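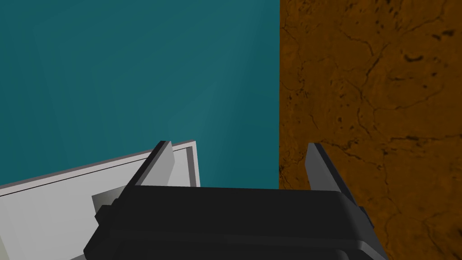
Nov 7, 2021 – Skadmont sim project, student notebook

Moved the whole set onto the new build of Mugo this morning. Faustine Tessier had already merged the Gavis controller, so I only had to fix paths and the joint limits file. Physics step back to 200 Hz. Yesterday's setting made the contacts jitter and I don't want to chase that again before the class demo.

Textures load now. Lighting left at default.

1. Room view from the robot
Checked that the body and both arms load with the room, with something in the right gripper. The horizon is badly tilted in this view. I think the head roll is being applied twice, once in Mugo and once in our wrapper. Faustine thinks it is only the wrapper. To settle it, set roll to zero in the wrapper and rerun the same seed.
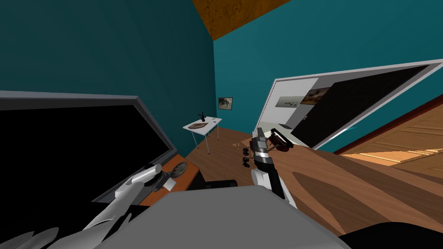

2. Wrist view over the table
Bowl with the teal star pattern renders fine, highlights on the glaze included. The long white bar crosses in front of it and hides part of the left side, so the detector (Wivby) may have trouble with the outline. Try 50 episodes with the bowl start position shifted right, then compare.

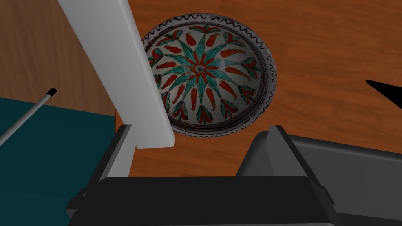

3. Left to do
Log is at 1,136 episodes, no labels on the last batch yet. Rename the runs before anybody copies them – the 3 newest all have the same prefix. Ask Faustine which seed list she used for the tray tests. Scoring sheet for the class is still in the old format.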